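# Anyone else sorting their recycling at home before the Brennan drop-off?

**marshhen_60**

Okay, I need to gush for a minute. We moved out past Genville in the spring and there's no curbside pickup on our road, so everything goes to the Brennan drop-off in the back of my car. I was dreading it. Now it's one of my favorite errands! The place is clean, the bays are clearly marked, and the guy in the booth waved me through with a smile even though I had a mountain of wet cardboard the first time.

What I want to know is how the rest of you handle the sorting part. Right now I toss it all into one big tub and sort in the parking lot, which is fine in September and is going to be miserable in January. I'm thinking of sorting in the kitchen as we go, but our kitchen is tiny and my husband has already vetoed four separate bins.

**tubatuba**

Welcome to the club! Sort at home, no question. I did the parking lot thing for a whole winter and dropped a jar of pickle brine into my own boot.

My setup is two totes in the garage and one paper grocery bag hanging on the pantry doorknob. Paper goes in the bag, bottles and cans go in one tote, glass goes in the other. When the bag is full the bag itself gets recycled, so you never have to wash it.

**Quillback**

I'm going to disagree with tubatuba a little. Sorting at home sounds great until you have kids. Mine treat any open container as the correct container. I went back to one bin for everything and I sort it all out on the garage floor the night before we go, radio on, ten minutes, done. I've come to love it – it's the only time all week I get to pick the music.

One bin also means you see the mistakes. With closed totes I kept finding yogurt at the bottom three weeks later.

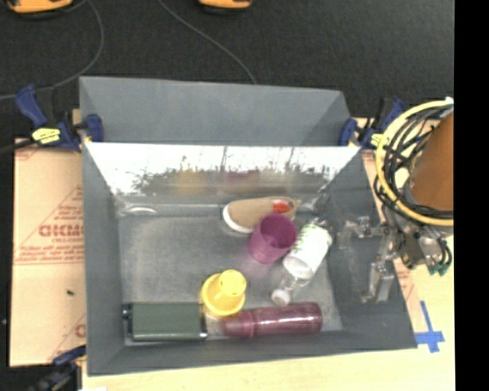
The other thing I'd say is get something wide and shallow if you're going the one-bin route. Tall kitchen cans are the worst for this because you end up headfirst in them. An under-bed storage box works, and so does one of those boot trays with high sides. You can find either one at a yard sale for a couple of bucks.

**marshhen_60**

Wide and shallow!! That had never crossed my mind. I have an under-bed box full of sweaters that I could evict tonight.

Quillback, do you rinse as you go or all at once?

**Quillback**

As we go, in the leftover dishwater. A swish and a shake is plenty. My mother-in-law runs hers through the dishwasher and I have learned to keep quiet about it.

**old_ferry_road**

Please keep the caps straight, people. Brennan changed the rule and half the folks in line haven't caught up. Caps stay ON plastic bottles now. It used to be caps off. The sign by the plastics bay still has the old wording under the new sticker, and the new sticker is peeling.

Also, cups are not bottles. I see cups in the bottle bay every single trip.

**tubatuba**

Are you sure about the caps? I was told off as recently as July for leaving them on.

**old_ferry_road**

Positive. I asked at the booth. On, screwed down, bottle empty. If it was the younger fellow who told you off, he's new.

**tubatuba**

It was the older fellow.

**old_ferry_road**

Then I'll ask again when I go.

**pebblewick**

Jumping in from the Susau side of the county. Our drop-off is much smaller than Brennan but we have a tally board by the gate, and I am completely hooked on it. They chalk up how many carloads came through since New Year's. It said 1,335 when I went by this morning and I did a little dance in the car. I've been number 97 and number 100 in past years and I'm still annoyed I missed 1,000.

To the original question: I keep a list taped inside a cabinet door with the things I always forget. Receipts go in the trash. So do paper cups with a shiny lining. Cardboard tubes are fine with the cardboard, and I squash them flat so they take up less room. Foil gets balled up until it's at least as big as a fist.

**Quillback**

The list is a wonderful idea and I'm stealing it. My kids can read now, so I'm out of excuses for them.

**gravelpit_gal**

I'll be the grump. I think all of you are spending a lot of effort on the wrong end of it. We cut our recycling by more than half just by changing what we bring home. Bar soap, a big jug of dish soap we decant, and a water filter on the counter. I go to Brennan every other month now and the whole load fits on the passenger seat.

I do miss the outing a bit, I'll give you that.

**marshhen_60**

Not grumpy at all, I love this! Do you buy the jug in town? The only place I've found that does refills is Malteo and they're closed by the time I get off work.

**gravelpit_gal**

Malteo, yes. They'll leave a filled jug in the side porch if you call before 3. Bring your empty back or they charge you for a new one. The lavender is strong, get the plain.

**pebblewick**

Seconding the plain. The lavender made my dog sneeze.

**marshhen_60**

Update: sweaters are out, the box is in, and it slides under the bench by the back door like it was made for it. My husband has withdrawn his objections. I taped up a list, too, and left a blank line for the caps until you two settle it.

**old_ferry_road**

Went by today. Booth was empty, so no ruling yet. The sticker has now fallen off completely.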